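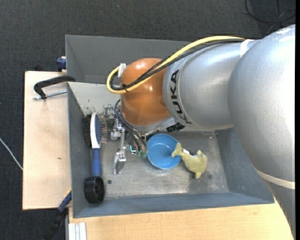

Bac de rangement gris Skoritz, grand modèle ouvert

Réf. boutique : bac rectangulaire, sans couvercle
Disponible : gris (le bleu revient en novembre)
Livraison en point relais ou à domicile

Je vous le dis tout de suite, je ne pensais pas vendre un jour un bac. J'ai ouvert cette petite boutique pour des paniers, des jolies boîtes, des choses qu'on pose sur une étagère pour les regarder. Et puis une cliente m'a demandé « quelque chose de costaud pour les jouets du petit », j'ai cherché, j'ai commandé un exemplaire chez Skoritz pour voir... et il n'est jamais reparti ! Il est chez moi, dans le couloir, et il déborde.

C'est un bac tout bête : un rectangle, quatre côtés, pas de couvercle. J'insiste sur le couvercle parce qu'on me pose la question toutes les semaines. Non, il n'y en a pas, et non, Skoritz n'en propose pas en option. Pour des jouets je trouve ça très bien comme ça. Un enfant de trois ans ne soulève pas un couvercle pour ranger son dauphin en peluche, il le lance. Avec un bac ouvert, il a une chance de viser juste (le mien y arrive une fois sur deux, on progresse).

Ce que j'y mets

Les peluches d'abord, parce qu'elles prennent une place folle et qu'elles ne s'empilent nulle part. Ensuite la dînette, les bols, les gobelets, tout ce petit monde en plastique qui roule sous le canapé. J'ai essayé les deux ensemble et ça marche mieux que je ne croyais, les peluches calent la vaisselle et ça fait beaucoup moins de bruit quand on fouille dedans. Par contre, évitez les toutes petites pièces. Les briques de construction et les perles finissent au fond et il faut tout vider pour les retrouver. Pour ça je vends les pochettes Wenov, celles à fermeture zippée, qui se glissent à plat dans le bac.

Le fond se raye, autant que vous le sachiez. Au bout d'un moment on voit des marques d'usage, surtout si vous y rangez des voitures ou des choses un peu lourdes. Moi ça ne me gêne pas du tout, un bac à jouets qui reste impeccable, c'est un bac dont personne ne se sert. Si ça vous ennuie, découpez un morceau de feutrine à la taille du fond, j'en ai mis un chez ma mère et elle est ravie.

Où le poser

Par terre, c'est le plus simple. Sur une table aussi, si elle est assez profonde, et franchement c'est comme ça que je préfère faire le tri : on monte le bac à hauteur, on sort tout, on garde, on donne, on répare, et le dos vous dit merci. Mettez un torchon dessous si le plateau est en bois clair, le mien marque pour un rien. Je ne le conseille pas en haut d'une armoire. Une fois plein il est lourd à descendre, et comme il est ouvert vous recevrez une peluche sur la tête (testé).

Pour l'étagère basse Adska que beaucoup d'entre vous ont prise l'an dernier, mesurez avant de commander, s'il vous plaît ! Les cotes intérieures changent selon la version, la première et la deuxième n'ont pas la même hauteur sous tablette. Écrivez-moi avec une photo de l'étiquette et je vous réponds dans la journée.

L'entretien

Éponge, eau tiède, un peu de liquide vaisselle. Je le passe sous la douche deux fois par an, je le retourne et je le laisse sécher sur le balcon. Pas de tampon à récurer, pas de javel. Pour les gommettes collées sur le côté, un coup d'huile de cuisine sur un chiffon, on attend un quart d'heure et ça part tout seul ou presque.

Commander

J'en ai reçu environ 200 pour cette saison et j'ai un carton de côté pour les crèches et les écoles, qui peuvent me demander un devis à partir de 3 bacs. Les commandes passées avant le 4 juin partent avec une étiquette à écrire offerte. Le transporteur Nguyen dépose au pied de l'immeuble, pas à l'étage, pensez-y si vous en prenez plusieurs, les cartons sont encombrants.

Les retours se font dans le carton d'origine, alors gardez-le quelques jours. Et si un coin arrive abîmé, envoyez-moi une photo avant de renvoyer quoi que ce soit, je m'occupe du reste avec le transporteur.

Dans le même rayon : pochettes zippées Wenov, étagère basse Adska, étiquettes à écrire par lot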